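Kandolcombe, the big hardback collection - is it worth it?

I've been meaning to read Kandolcombe for years. My brother had a few of the single issues when we were kids, all out of order, and I spent most of one summer trying to work out why the river queen had two different names and a tail in only one of them. So when Boonyarit put the whole run into one book I caved and bought it. 492 pages! My wrists have opinions.

The story, if you've never met it: Kandolcombe is a valley that sits between the living world and wherever the Mokia come from. The Mokia are old spirits, grumpy mostly, who were promised the valley after a war and then didn't get it. Nekine is the ferrywoman who has to carry messages between the two sides, and she is easily the best thing in it. She lies to everyone. She lies to the reader too, I think, at least in the early chapters, and going back over them once you know about her sister is great fun.

Juwita Majimbun wrote the lot and you can tell, because things she sets up on page 20 come back hundreds of pages later (the broken oar! I shouted). Arif Liem drew most of it. His Mokia are lovely, all bark and moss and long sad faces, and he's brilliant at water. He's less good at crowds. The coronation is a bit of a muddle and I had to read it three times to see who had been stabbed.

The middle drags. There's a long stretch in the salt court where people stand about explaining treaties, and if you bounce off it I wouldn't blame you. Skip to the chapter with the drowned bell and go back later, you won't miss much apart from one joke about a goat.

Now the book itself. The paper is thick and doesn't shine under a lamp, which I was very glad of as I read in bed. The colours have been redone and the night scenes are so much clearer than in my brother's tatty old copies, though the reds look a bit hot to me. The binding opens nicely up to the halfway point, then gets stiff, and on the double-page spread of the flood a good chunk of Nekine's boat vanishes into the gutter. Such a shame - it's the best drawing in the whole thing.

Extras are thin. You get 2 short stories that never made it into the main run, a handful of pencil sketches and a map. The map has the ferry landing on the wrong bank, if you care about that sort of thing (I do).

I finished it late on Monday with the kettle gone cold and started again from chapter one the next morning.

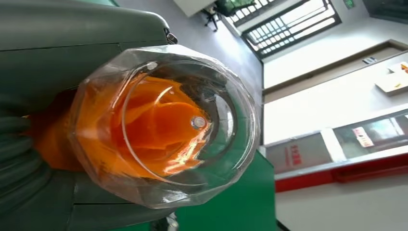 Reviews > Comics and Graphic Novels

Four stars from me, and it would be five with a looser spine. Fine for older teens, but the sister chapter is pretty grim. Next up I'm reading the prequel, once the library gets its copy back.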